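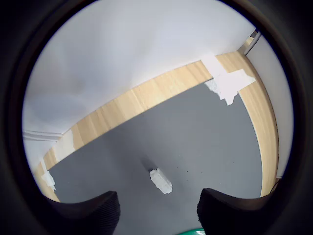
Gray work surface and light wood edging at the Kekora Lid Library, Achterberg Building.

FOR IMMEDIATE RELEASE
Jan 28, 2020

Haltine Opens the Kekora Lid Library, a Place to Find the Lid Your Container Has Been Missing

Kitchenware maker Haltine is delighted to announce the opening of the Kekora Lid Library on the ground floor of the Achterberg Building, 211 Himar Street. Anyone with a food container, canister or mixing bowl that has lost its lid along the way is warmly invited to bring it in, sit down for a while and go home with a lid that fits, whether or not the container was made by Haltine in the first place.

The library opens with 168 lid shapes and sizes on its shelves, gathered over the past year from the company's own storeroom, from neighbors clearing out their kitchen cabinets and from a very generous box that arrived from a church kitchen across town (thank you, again, to the ladies who labeled every single one by width!). Round lids make up the greater part of the collection, with squares and ovals on the lower shelves and a growing drawer of odd ones that are still waiting for the right bowl to come through the door.

"My grandmother kept a drawer of lids that belonged to nothing, and every so often she would find the match and be happy for the whole afternoon," said Tamsin Kincaid, who runs the library for Haltine. "I have wanted to do this since I started here. People come to us every week asking if they can buy only the lid, and for years we had to tell them no and sell them the whole set, and I never liked saying it."

Borrowing works much the way it does with books. A visitor may take home up to three lids at a time, try them through a week or two of ordinary leftovers, and either keep the one that suits or bring them all back. There is no charge for a lid that has been donated. New Haltine lids may be bought singly at the counter, and the price is marked on the shelf below each size.

Donated lids are welcome in any color and don't need to look new. A scuffed lid with a good rim has plenty of years left in it, and the library asks only that lids come in washed and dried, and that anything cracked or warped be left at home. 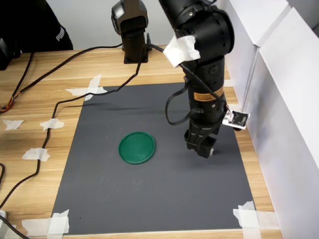 A Room Made for Sorting

The Achterberg rooms had been storage for a long time, and Haltine has kept the fitting-out plain. The walls are white, the lighting is even, and the flat surfaces are gray, a choice the staff argued over in a friendly way for most of the fall before agreeing that it would show off a green lid, a red lid and a cloudy old clear one equally well. Masking tape remains the house solution for a good many things, and visitors should expect to see it about the place for a while yet.

"We tried a patterned tabletop first, and it was pretty, but you'd set a lid down and lose sight of it," said Emmett Bellamy, head of product at Haltine. "With plain gray you can look straight at the rim and see how it's shaped, and the rim is what matters when you're trying to make a match."

Bellamy and his colleagues will also be keeping notes on which sizes are asked for most often. The first new lids made from those notes are planned for July, in a run of 300, and will go to the library before they are sold anywhere else.

Visiting the Library

The Kekora Lid Library is open weekday afternoons and Saturday mornings. Please bring the container itself if you possibly can, as a measurement taken at home with a kitchen ruler is often a little off. Donations may be left at the counter during opening hours. The entrance is on the Himar Street side of the building, and there is a step-free way in from the courtyard.

About Haltine

Haltine makes bowls, canisters and food containers for home kitchens. Kekora is its line of lids and storage pieces.

Press contact: Tamsin Kincaid, Haltine, Achterberg Building, 211 Himar Street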